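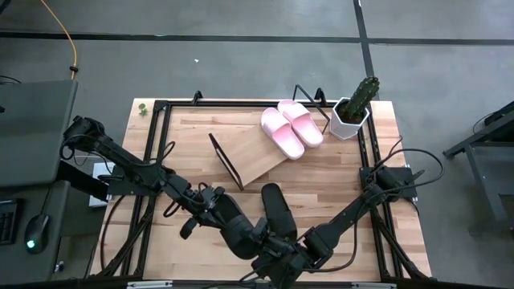
Itzel Serrano
February 2019

Re: [elteo-players] Changes to the salvage map and spring ladder

Siu-ming Hsiao wrote:

> Has anyone else had trouble with Dukley since the last patch? We played
> four rounds there last night and the defending side won all four. The
> crane spawn is so close to the generator that you can be back in the
> fight before the attackers have finished reloading. I'd like to see it
> pulled from the ladder until it gets fixed. I'd also like to know if
> ratings are going to be reset this season. I'm sitting on 1,336 and
> would rather not start over.
>
> Siu-ming

I've had the same problem on Dukley. I don't want it dropped completely, as we only have six maps that work with large teams and people are already tired of Plester. Here is what I'm planning to change for the spring ladder. Please read it before Friday's matches and reply on the list if you object to something.

1. Dukley spawns

The crane spawn is off for defenders. They will start at the pump house and respawn there for the whole round. It's a longer run, and you have to cross the open yard or go through the drain. I tried it with a few people on the test server and the attackers got the first generator in two rounds out of five. That's still a little low, but I'd like to see it with full teams before touching anything else.

The ladder on the outside of the crane stays. You can still climb it and shoot from the top. You just won't start there.

2. Round length

Rounds go back to 20 minutes on every map. The shorter limit we used since August helped on Plester, but it hurt the attackers everywhere else. If a round ends with both sides holding the same number of generators, it's a draw and both teams get one point. No overtime.
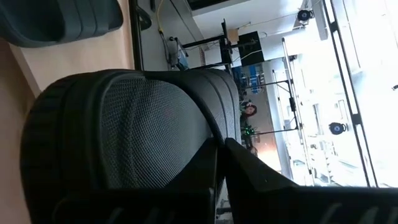

3. Medic class

Medics can currently heal a teammate to 100 from almost nothing without leaving cover. I've set the heal to stop at 75 while the target is taking damage. Out of combat it works as before. This is a server setting, so you don't need to download anything.

A couple of people asked for the medic's sidearm to be stronger in exchange. I left it alone. If medics start losing every close fight, send me the round number and I'll look at the log.

4. Ratings

There won't be a full reset. Everyone keeps the rating they ended the winter ladder with. If you haven't played a ranked match since August you'll be marked inactive, and your first three matches will count double until the rating settles. Siu-ming, you keep yours.

5. Sign-ups

We have 28 players signed up so far, which makes four teams of seven. Team captains should send me their substitute's in-game name as well. If you changed your name over the winter, tell me the old one too so I can move your record over.

Delić is still in the rotation as the night map. I know the flashlight bug is annoying. Turning shadows down to medium gets rid of it for most people, and it doesn't give you any advantage that I can find.

Itzel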